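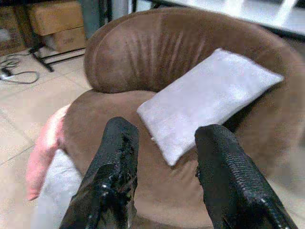 Wastwood has added a seating and soft furnishings floor to its Vosthorpe store, giving the furniture retailer 1000 square metres of display space on one level for the first time. The new floor opens to the public in February and will carry armchairs, tub chairs, ottomans, cushions and throws. Much of the range is in brown, grey and cream. One of the pairings customers will find is a round tub chair in chocolate brown, with a pleated inner back and a wide, shallow seat, matched with a thin fleecy cushion in light grey-white. Chairs and cushions are priced separately and can be bought in any combination.

The store has sold dining and bedroom furniture from the ground floor since it opened. Seating was limited to a corner beside the service desk, where there was room for a handful of pieces, and most customers ordered from the catalogue without having sat in the chair they were buying. Wastwood said returns on armchairs were higher than on any other category, and that the most common reason given was seat depth.

"People want to sit down in a chair before they pay for it, and they want to see the colour in daylight," a Wastwood spokesperson said. "We had the space upstairs and it was being used for flat-pack stock. The stock has gone to the warehouse and the chairs have come out of it."

The floor is arranged by size of room. The first section is for flats and small living rooms and includes tub chairs, footstools and narrow two-seaters. Larger sofas and recliners are at the far end, next to the lift. Each piece has a tag showing its width, depth and seat height in centimetres, along with the cleaning code for its fabric.

Two suppliers are new to Wastwood with this range. Cieślak is supplying upholstered chairs and ottomans, and Iretti is supplying cushions, throws and removable covers. Both ranges will be stocked in Vosthorpe — other Wastwood stores will be able to order them in, with delivery to the store or to the customer's home.

Fabric swatches are available free of charge from the counter on the new floor. There are 300 to choose from, and customers may take up to five home at a time. Staff will also lend out a paper floor template for any chair in the range, so that it can be laid down in the room to check for clearance around doors and heaters.

Wastwood will continue its chair take-back service at the Vosthorpe store. The service collected 700 used armchairs last year. Chairs in good condition are passed on to local housing charities, and the rest are stripped for timber, metal and foam. Customers should book a collection when they place their order. There is no charge where the old chair is picked up on the same trip as the new one is delivered.

The new floor can be reached by the main stairs or the lift and will keep the same hours as the rest of the store, 9 am to 5.30 pm. Parking is at the rear of the building.

ENDS

Media enquiries: Wastwood press office, extension 3569. Product dimensions and a full fabric list are available on request.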